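Programs > Grants in Progress > Cavside Learning Workshop > Reports

About Programs Apply Reports News Contact

Search reports Enter keyword Go

Progress Report: Open Day and Demonstrations
Cavside Learning Workshop, supported by the Lisholm Fund
Prepared by Liette Pelletier, program coordinator
Sunday, January 12, 2020

Dear friends at Lisholm,

I promised Arūnas Venckus I would have this to you before the new term started, and I am writing it at my kitchen table with a cold cup of coffee and the visitor book open beside me, so please forgive me if I wander a little. The short version is that the open day in November went ahead as planned, people came, and we learned a good deal about what to do differently in the spring.

We had 300 visitors over the day, which is the most we have had through the doors at Cavside for anything, the summer book sale included! A good share of them were families from Vonbridge, who had seen the notice in the school newsletter, and there was also a very cheerful group of retired machinists who arrived before we had finished putting out the chairs and stayed until we were stacking them again. I had worried that grown-ups would hang back and leave the questions to the children. They did nothing of the kind.

The day was built around the two-arm simulation, as set out in our application. Arūnas ran it on the big screen in the front room, with the same pair of white arms, the same tabletop and the same toy bricks each time, so that people who came back later could follow what had changed. He began every session with the arms holding nothing and talked through what the computer has to work out before either one goes anywhere near a brick: where the brick is, which arm ought to reach for it, and how to keep the two of them out of each other's way.

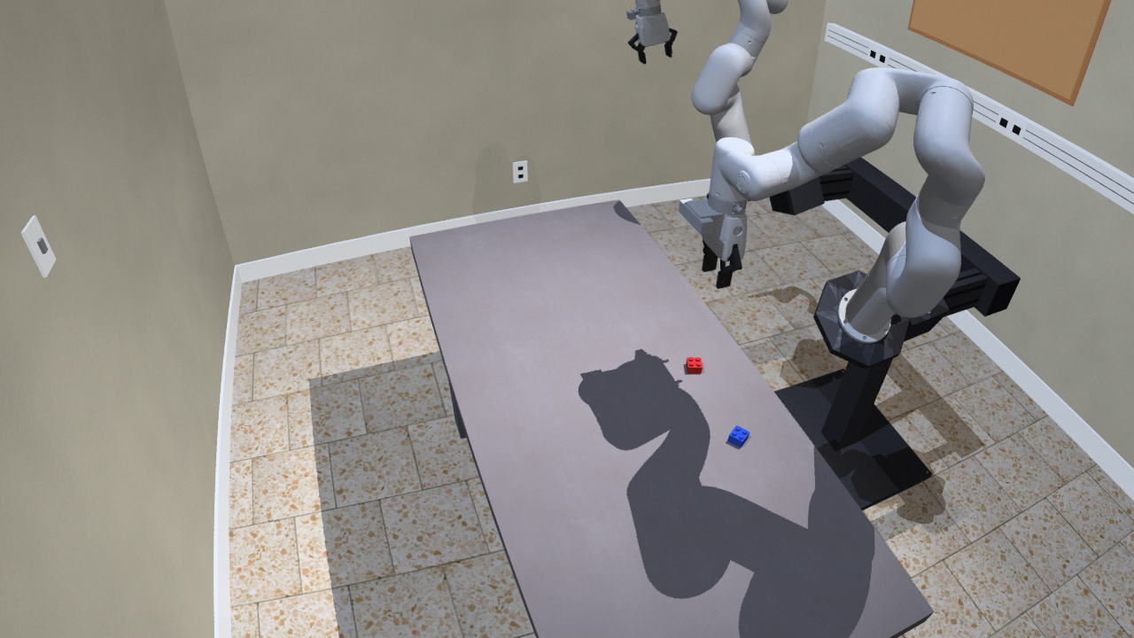 After that he opened it up to the room, and this was the part people talked about over the cookies afterward. Visitors took turns choosing red or blue and guessing which arm would be sent. One girl asked whether the arms could get tired, and Arūnas gave her a long and thoughtful answer about motors that I think she rather enjoyed. Her grandfather wanted to know why anyone would practice on a screen first when there are perfectly good robots to be had, and that led to a very good talk about mistakes, and how much cheaper they are when all you have to do is start the program over.

I should be plain about what went less well. The front room is too small for the afternoon crowd, and people at the back had trouble seeing past the coats and strollers. The sessions also ran long (partly my fault, as I kept letting in one more question), and the last one started so late that a few families had to leave for the bus. Next time we will hand out timed tickets at the door and move the screen to the end wall, where the floor is clear and there is space for benches.

On the money side, we spent $1,611 on the open day out of the $2,748 awarded. Most of it went to renting the screen and speakers from Pärn, who also delivered them and took them away again without charging extra for the weekend. The rest covered printing, refreshments and Arūnas's preparation time. The balance of $1,137 is set aside for the spring, and the receipts are in the folder I mailed along with the signed copy of this report.

Between now and then we have two things to get done. Arūnas is writing a simpler set of controls so that visitors can give the arms a task themselves, with a helper sitting alongside, and he hopes to try it out on the Thursday evening group before we let the public loose on it. I am putting together a short take-home sheet, with large print and plain words, for all the people who told me they wished they had written something down. If anyone at Lisholm would like to read a draft, I would be very glad of a second pair of eyes.

We would also love to have one or two of you join us in the spring. I will send dates as soon as the hall calendar is settled, and there will be a seat kept for you near the front.

With warm thanks from all of us at Cavside,
Liette Pelletier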